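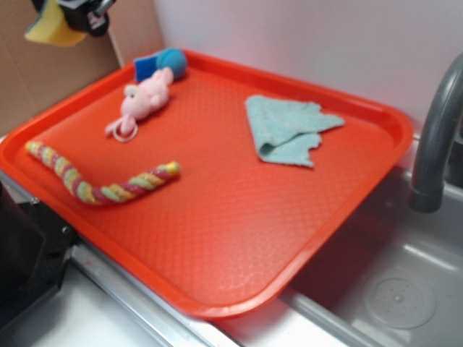
Rusemley Hall Events Office, Weddings and Receptions

Frequently Asked Questions

How many guests may attend a reception?
The Navarrete Room seats 200 guests at round tables. The Garden Room is suited to smaller parties and seats almost 20.

How is a date reserved?
A date is reserved once the office has received a signed agreement and the deposit. Dates may be held without payment for 10 days. Bookings for next season open on 3rd March.

May we bring our own caterer?
Yes. Outside caterers must provide proof of insurance and a copy of their food service permit before the event. Caterers new to the hall are asked to meet with Oriana Quezada, Catering Coordinator, to review kitchen access and delivery times.
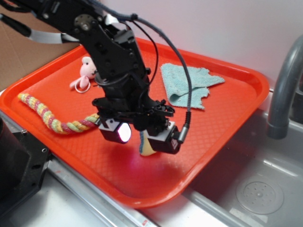

Orange-red tray and sponge at the sink counter.

Are linens included?
White tablecloths and napkins are included in the rental fee. Other colors may be ordered through our supplier, Cleltex, at an additional charge. Couples who supply their own linens are responsible for pressing them.

May favors and decorations be delivered in advance?
Favors, place cards and centerpieces are accepted the day before the event. Each box must be labeled with the names of the couple and the room reserved. Open flames, confetti and glitter are not permitted indoors.

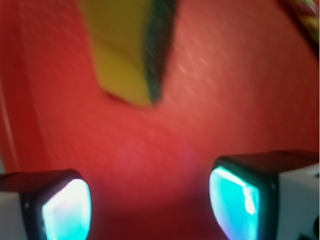

Rented items should be collected on the morning after the event. The office does not ship items left behind.

What time must music end?
Under the Kolville noise ordinance, amplified music must end by 10 p.m. Guests may remain in the building for one hour afterward.

Who should be contacted about changes to a booking?
Please write to Fidel Villalba, Events Manager. Changes to the guest count must be received at least 9 days before the event.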